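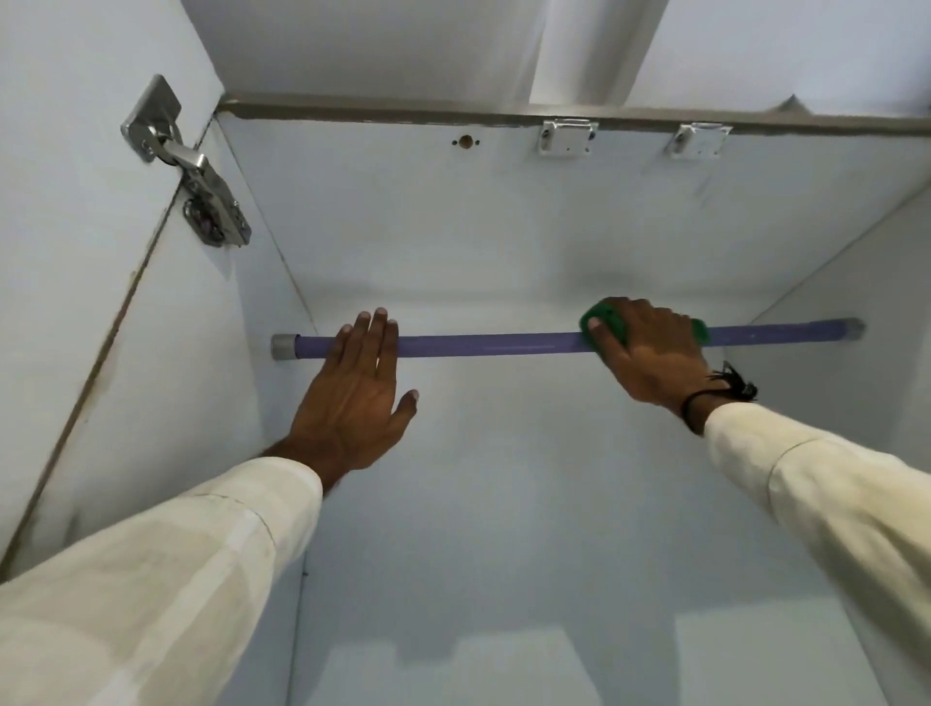 How to sort out a wardrobe that won't hold your clothes

I moved into my flat in Faltby with one built-in wardrobe and far too many coats. The rail in it was a skinny metal thing that sagged like a washing line, and twice in the first month I came home to find everything in a heap on the floor. So I pulled it all out and started again one Sunday, and it took me most of the day (a fair bit of that was me trying on old jackets). If yours is in a similar state, here's how I'd go about it.

Start by emptying it

All of it, even the shoes at the back. I used to try to work round the clothes and it's miserable, you end up with fluff in your mouth and a spirit level tangled in a scarf. Pile everything on the bed so you've got a good reason to finish before bedtime! Run the hoover round the bottom, wipe the sides down and let them dry.

Have a look at the side panels while you're in there. If the old screw holes are crumbly, don't go back into them. Move up or down a little and fill the old ones with wood filler.

Measure the gap

Measure between the side panels at the back, in the middle and at the front. Mine came out at 693 mm at the back and 2 mm more at the front, which I'd never have guessed from looking. Measure where the rail will sit, then write the number on your hand or something, because I walked to the shop and had to walk back again.

For the height, hang your longest coat on a hanger and hold it up inside. You want the bottom of the coat clear of the floor with room for shoes underneath. Leave 50 mm or so above the rail as well, otherwise you'll be fighting to get the hooks over it every morning.

Front to back, go for the middle. A hanger with a chunky coat on it is wider than you think, and if the rail's too far forward the doors won't shut.

Cutting the rail

Take off the thickness of both end sockets before you cut. The ones I bought (Jurkik, from the bargain bin) have quite a thick base, so I'd have been well out if I'd cut to the full width. Wrap masking tape round the rail where the cut's going, draw your line on the tape, and use a junior hacksaw with a fresh blade. Slow strokes. Then rub the cut end with a bit of sandpaper so it slides in without catching.

If you don't fancy sawing, plenty of hardware shops will cut it for you. Costel Stoica at my local one did a friend's while she waited.

Fitting the sockets

Mark one side first and screw the socket on loosely. Pop the rail in, hold the other socket on the far end, put your level on top and get the bubble in the middle. Now mark the second lot of holes. Doing it this way round saves a lot of swearing compared with measuring each side separately.

Drill small pilot holes and wrap tape round the bit so you don't come out the other side of the panel. Check your screws too, mine came with 30 mm ones and the panel is nowhere near that thick. I swapped them for shorter ones from the odds-and-ends jar.

Once both sockets are tight, rest your hands on the rail and lean down gently before you hang a thing on it. A tiny bit of give is fine. If a socket shifts or creaks, take it off and have another go.

Putting things back

Heavy coats go at the two ends, near the sockets, and shirts and light stuff in the middle. I also swapped to slim hangers and got nearly a third more in. Rosângela Bastos upstairs swears by hanging everything in colour order, and hers does look lovely, but I lasted a week.

Anything you haven't worn since last October can go in a bag by the front door. Mine's still there, so if anyone wants a green duffel coat with one toggle missing, give me a shout.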